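**Wrist camera and finger check before a tableware run**

This procedure compares finger sets on the two-finger gripper using the wrist camera only. It applies to both arms. Allow 17 minutes per finger set, excluding the camera warm-up. The controller must be running the Burent profile. The older Ravum profile reports finger position with the opposite sign and the numbers will not match the sheet.

## 1. Set the camera

1. Start the controller and leave the brakes on.
2. Open the camera page and switch off automatic exposure and automatic white balance.
3. Set exposure to 125 on the camera page scale. Leave gain at 2.
4. Release the brakes and move to the stored pose `table_high`.
5. Save one still and check that both fingers are visible at the bottom corners. If only one is visible, the bracket has turned on its screw. Slacken it, square it against the wrist flange and tighten again.

A pale wall tends to pull automatic exposure down, and dark fingers then lose their edges against anything dark underneath. Fixed exposure is therefore required for every still that goes into a comparison.

## 2. Place the dishes

Use one dark dish and one light dish, side by side, with bare table between them. Open the fingers and lower the wrist until one finger is over each dish. Stop before contact. Crumbs may be left in place, as they give the focus routine something to work on. 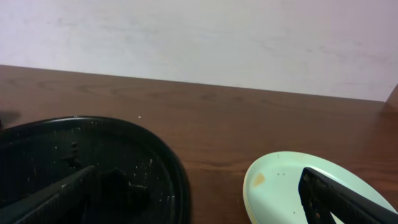
*Handling and Grippers Group, Tran Workshop*

The two fingers do not separate from their backgrounds equally well. The right finger over the mint-green plate has a clear outline up to the tip, and its ridged upper surface can be made out. Over the black dish the left finger is held mainly by the lighter edge along its upper side, and the area to the right of it merges into shadow. Mark the tip on the light side first, then the dark side.

Polished wood is a second source of error. The glints on the tabletop are bright enough to be picked up as edges if the threshold is low. Raise the threshold until the glints drop out, then confirm that the rim of the black dish is still found. If it has gone too, change the lamp angle and leave the threshold alone.

## 3. Record the opening

1. Read the finger position from the controller. The fully open value for the standard fingers is 694 counts.
2. Mark both tips in the still and note the distance in pixels.
3. Close by a single step, save a still and repeat.
4. Continue until the tips meet or the controller stops on force. Remove the dishes first if either finger would touch a rim.

Plot pixels against counts. The points should lie on a straight line for the broad flat fingers. A bend near the open end usually means that the bracket has moved again.

## 4. Change the finger set

Power down the gripper before removing the screws. Fit the Estetti fingers with the ridged side outwards and run the homing routine twice. The first pass after a change often stops short. Do not alter the camera settings between sets.

Wipe the finger faces before each set. Marks near the tip can be mistaken for the tip itself by the edge finder, most often over a light plate.

## 5. Known problems

- **Still is black:** the camera page was closed before the pose was reached. Reopen it.
- **Tip position jumps between stills:** check the cable tie at the wrist. Hawi Gudeta's note on cable routing gives the correct slack.
- **Counts do not return to the open value:** home again. If the fault remains, tell Pylyp Hnatiuk and take the gripper out of use.

Changes to the thresholds go to Alvar Lindqvist.

Last revised June 11, 2019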